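About Vondus

Hi, I'm Edit Győri, and Vondus is my workshop, my website, and most of my evenings. I build small robot arms at home in Numthorpe and write down how it goes, including the parts I'd prefer to forget. My first arm was called Popescu. It had one joint that worked and it knocked over a lamp (twice!), and I was completely hooked.

The current build is Pano, a pair of arms working side by side over one tabletop. I picked desk tidying as the job for it, mostly because my own desk needed the help.
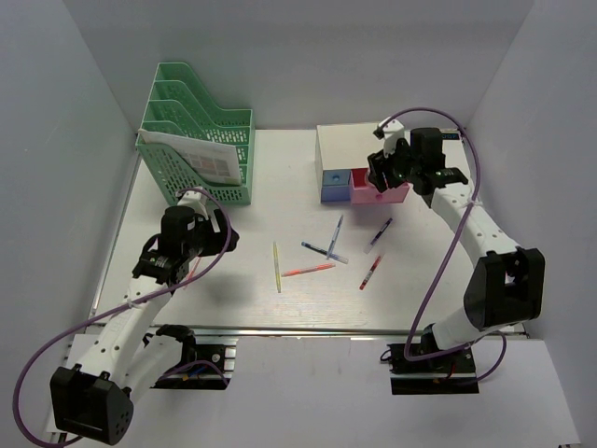
Holger Söderlund came on board in May. He'd read my notes on cable routing and wrote me a very long, very polite email about everything I had wrong. Now he does the wiring and I do the code, and we argue over the brackets. We've gone through 158 printed parts so far, and I still have the bin of rejects under the stairs.

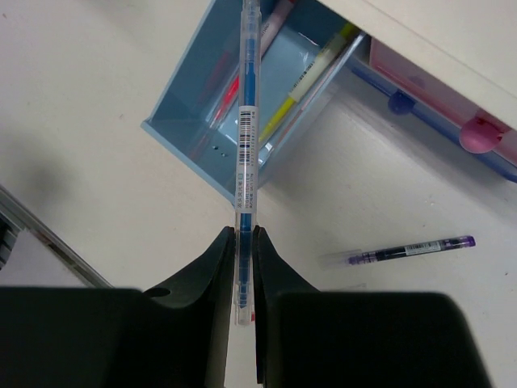

We both have day jobs, so most of the work happens after 8 p.m. with tea going cold on the shelf. I post the build log as I go – wiring sketches, code, parts lists, the lot. You're welcome to copy any of it, and if you make something better, please tell me how!
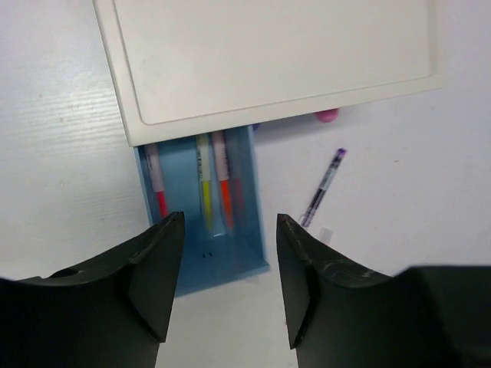

Drawers are my favorite problem right now. They slide, they stick, and every one seems to want a slightly different pull. Then there's what goes inside: with markers lying lengthwise in an open blue drawer, there's a gap to aim for and neighbors to avoid, and a pen left out on the table beside it is still waiting for a spot. I've written some 200 lines of code just for drawers and thrown most of them away.

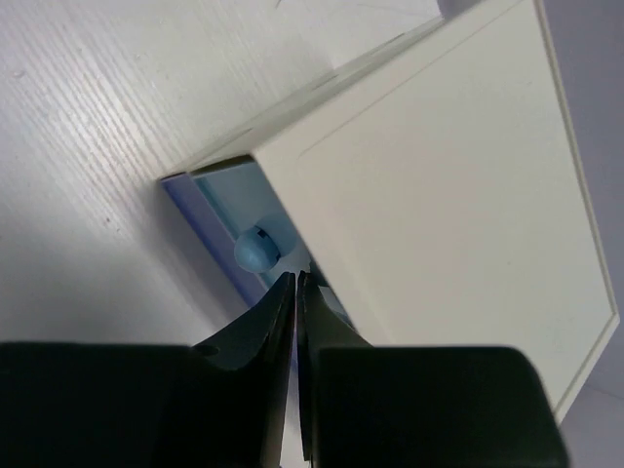

Holger thinks we should try shelves next. I'd like to get the drawers right first, so that one's still open – check the log if you want to see who wins. Questions are always welcome through the contact page, and I answer them all myself, usually late at night.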